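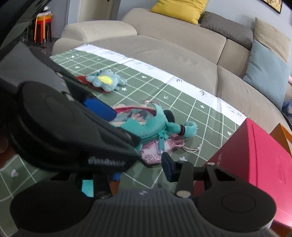 **Clolard Home Robotics Club – Equipment Shelf**

# Inach hand-held gripper

Last updated 22/06/2021 by Igor Żak

The Inach is our two-finger gripper for collecting grasping demonstrations by hand. You carry it, you squeeze the trigger, the fingers close, and the camera on top records what the tool sees. We love this thing. It's the piece of equipment that gets borrowed most, and it's also the one that comes back with the most lint in it, so please read the care section before you sign it out.

It does its best work on soft stuff. Zipper pouches, drawstring bags and plush toys all squash and slide in ways a wooden block never will, and a tabletop with a patterned cloth and plenty of mixed items on it makes for much richer recordings than a bare bench. If you have a living room with a low table, use it!

## What's in the case

- Gripper body with both fingers fitted
- Camera, bracket and cable
- Spare finger pads in a small bag
- 2 mm hex key and a short Phillips screwdriver
- Soft brush
- Battery and charger
- Eletti calibration card (keep it flat, it lives in the lid)

The whole case weighs more than you'd guess. The battery ships out with a full charge and should come back the same way.

## Setting up

1. Slide the battery in until the latch clicks. Leave the trigger alone while the light blinks.
2. Plug in the camera cable and loop it once through the clip. A cable that hangs free will end up in the fingers sooner or later.
3. Open and close the gripper slowly five times. The travel should feel the same all the way through.
4. Hold the calibration card between the fingers and squeeze until both pads touch it. The two sides should meet the card together. If one gets there first, go to "Centering" further down.
5. Record a short clip and play it back. Both fingertips should be in view when the gripper is open and when it's closed.

Step 5 sounds fussy. Bonifacio Lozano once came back with 403 clips, and in every one the camera had tipped up so far that you could see the ceiling beautifully and the fingertips not at all. He re-shot the lot over one weekend and still signs the gripper out more than anyone.

## Working with fabric and plush

Go in slower than feels natural. Fabric bunches up ahead of the pads if you rush, and then you're holding a fold instead of the object. With a zipper pouch, come down over the body of it and let the pull hang free. If the pull gets between pad and pouch it can mark the pad surface, and the small blue tip pad is the fiddliest one to replace.

Drawstring bags are great fun and a bit sneaky. The cord loves to wander under the gripper. Check where the loose end is before you lift, and stop if you feel a tug.

Squeeze just hard enough to lift. The finger with the triangular cutout gives a little under load, and you can feel it through the handle once you've done a few dozen grasps – it's a lovely bit of design.

## Looking after it

**Every session.** Brush out the ridges on the round housing and along the body. Plush fibers are the main offender. Wipe the pads with a barely damp cloth and let them dry before the gripper goes back in the case. No alcohol on the pads, please; it made the last set go shiny and they slipped on everything.

**Every 300 grasps.** Check the screws on the body and the finger bracket. Snug is enough. They go into plastic, and an over-tightened one means a new bracket and a long evening for Igor. Write the count in the notebook in the case lid.

**Every 2,000 grasps.** Change the pads as a pair, even when one still looks fine. The old pad and the new pad grip differently and your recordings will show it.

We don't use oil anywhere on this tool. If the motion feels dry or gritty, there's lint in the track. Open the fingers fully, brush from the tip toward the body, and try again.

## Centering

Loosen the bracket screw on the finger that touches first, half a turn at most. Close gently on the calibration card, let the finger settle against it, and tighten while you keep the trigger steady. Two people make this easy. Repeat step 4 afterward, then record a fresh test clip.

If it drifts again within 40 grasps, the bracket is worn. Put a note in the case and leave it on the repair shelf. Don't shim it with tape (we've tried, the tape creeps).

## Known quirks

- A faint click near full open is normal on this unit.
- The camera takes a few seconds to settle its exposure when you turn toward a window.
- The Thoroddsen charger from the other case fits but charges very slowly.

## Borrowing

One week at a time, longer over the December break. Sign the sheet by the shelf and put your project name next to yours. Spare pads can be requested from Igor, and he'd much rather hand over a new pair early than find a torn one in the case.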